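The Log Said It Was Fine
Opinion
By Heledd Price
October 9, 2025

In April a robot arm at the Pisley test kitchen, where I work two days a week, closed its hand on a bowl it wasn't holding. It carried nothing across the table, opened its hand over a tray, and reported the job as done. Then it did the same thing 7 more times. The run ended, the screen went green, and the person on shift went to lunch.

No one was hurt and nothing broke. The incident report took up half a page. I have been bothered by it ever since, because the half page blames the wrong thing, and I think most shops running small arms next to people would have written it the same way.

The report says the cause was a cable. Our arm has its cable run along the outside, held down with straps. One strap had worked loose over several weeks, the cable had enough slack to catch at the wrist, and when it caught, the last joint came up short of its target by a little more than the width of a finger. The fix was a new strap and a line on the morning checklist. Case closed.

A cable that catches is a fault. A machine that misses a bowl and says it moved the bowl is a different fault, and the second one is worse. The report gives it one sentence, under "other observations."
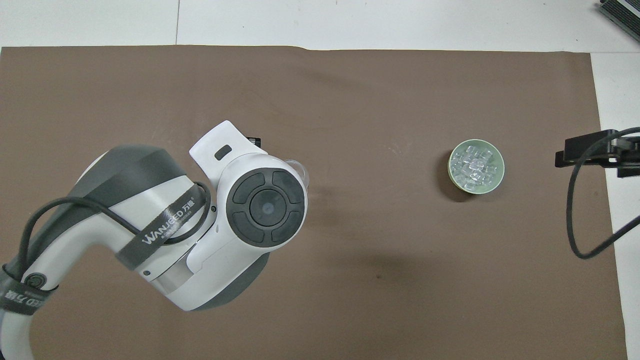 My argument is that an arm working near people should have to prove that it did the thing, and that a finished motion should not count as proof. Pisley's software, which comes from a small outfit called Rumow, marks a task complete when the joints reach the end of the planned path. It asks no question about the bowl. A small green bowl heaped with ice cubes, set well out on the brown paper with bare space between it and the wrist, is about as plain a target as anyone could give a machine. If the arm stopped short of it, a child standing at the table could tell you. The software could not, and it had been set up by people who did not think it needed to.

I asked Assunta Palumbo about this. She runs the floor at Pisley and signed the report. She told me the motion check is standard on equipment of this price, that a weight check at the wrist adds cost and false alarms, and that a miss with a bowl of ice is a puddle at worst. She is right on all three points. I still disagree with her.

Start with the false alarms. Before the April run, the arm had logged 2,460 transfers. When we went back through the video afterward, we could confirm 1,763 of them. The others were shot with the table camera turned the wrong way or switched off, so we can't say anything about them at all. They may all have been good. The log says they were good, in the same words it used for the ones where the hand was empty. That leaves us with a record that has no value, and we had been using it to decide how often to service the machine. I would take a nuisance alarm every morning over that.

Then the cost. Rumow quoted us over $200 per arm to turn on the check, mostly for setup time. I spent more than that on replacement parts last year for a steam oven.

The puddle is the part I feel most strongly about. Yes, it was ice. The same arm is scheduled to handle hot liquids next year, and the plan for that work assumes the completion log can be trusted. The plan was written before April and has not been changed. People get used to a green screen. I did. By the second month I had stopped looking at the table between cycles, and I would have reached across it without a thought if the screen told me the arm had finished and let go. If it had not let go, or was still holding something it believed it had put down, my hand would have been under it.

I worked for nine years in a commercial bakery before this, at a company called Monti, and the rule with the big mixers was that you never trusted the light. You looked at the bowl, you looked at the hook, and you locked out the power before you put a hand in. That rule came from an injury. It was posted on the wall and new people got tested on it. We have nothing like it for the arm. It is white and rounded, it moves slowly, and it looks a good deal friendlier than a mixer. I think that has made us lazy about it.

What I want is not complicated. Every handoff should be confirmed by something other than the path: weight, a camera, a switch under the tray, I don't much care which. If the check fails, the arm should stop and stay stopped until a person walks over. A failed check should go in the log as a failure, with the time, and the log should be read weekly by someone who didn't write it. And incident reports should have a separate box for "what the machine told us," so that a false report can't be filed under a bad strap.

The other kitchen in our group, Pekar, put in a tray switch over the summer. Their arm stops more often than ours does. I am told this is seen as a problem over there, and that someone has asked whether the switch can be made less sensitive. I hope they leave it where it is.

Our strap, meanwhile, is checked every morning. The checklist is initialed and up to date. The completion setting is the same one we had in April.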